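I've been promising an update on the gripper build since April, and what I have for you is long and a bit rambling, so get a coffee. The short version is that we have two of them now, a left and a right, and I'm far too pleased with myself.

For anyone new, this is the pair of hand-held grippers I've been putting together at Irkwood, the shared shop where I rent a bench. You hold one in each hand, do some ordinary task with them, and the recordings go toward teaching a robot arm to do the same. I started from a set of printed parts I called Stivau (no deep meaning, it was the name of a folder), and most of those first parts went in the bin. The fingers alone took me the better part of the spring! The first ones were too skinny and twisted whenever I squeezed anything stiffer than a sponge, so I made them thick and blocky and stopped worrying about looks.

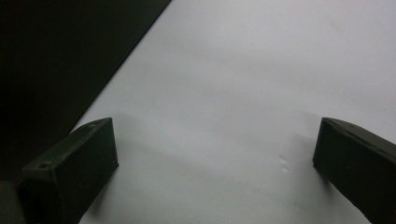
The chunky fingers, wide open over the white sheet.

What took longest after that was the linkage. I had the arms pivoting straight on screws, plastic on metal, and they got sloppy so fast that I could wiggle a fingertip sideways with my thumb. Brass bushings fixed it, and I wish I'd bought them at the start instead of reprinting the same two arms over and over. I've spent $269 on the pair so far, not counting filament, and a good chunk of that went on cables I ordered too short.

Then there's the practice task, which I keep very plain: a square metal tray on the table and a little round golden-yellow thing to go in it. Small flat things are harder than they sound. The fingers want to come down on top of it, and you have to learn to tip your wrists and come in low, and you get a sore forearm long before you get good. 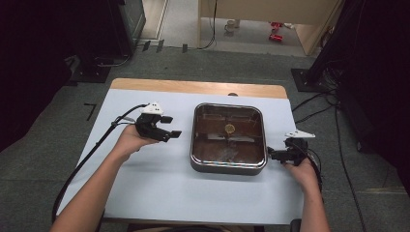 Sepehr Ghaffari wrote in after my last post to say that I should quit fussing over the fingers and record more, that 43 good tries tell you more than a month at the printer, and that whatever I cover the pads with will wear out anyway so I may as well learn to replace it quickly. I grumbled for a day or so and then admitted he had a point, mostly about the pads.

So I've been thinking about the covering. Bare printed plastic slides right off anything shiny, and the softer dark stuff grips much better, but it frays at the edges and I've never found a neat way to finish the corners.

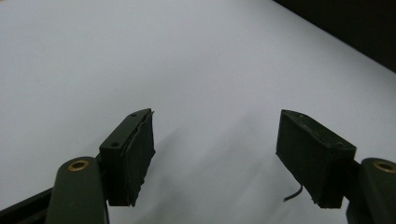 My next attempt will be to wrap it further around the block and glue it on the back, where nothing rubs. If that doesn't hold I'll try a thin slot in the print and tuck the end in, though that means going back to the drawing again, and I did tell Sepehr I'd leave the drawing alone for a while. We'll see how long that lasts!

The goal for the summer is 1,000 recorded tries, and I'm at 545, so please send encouragement (or snacks, the shop has a fridge). I'll put the part files up once I've cleaned out the versions that don't fit together.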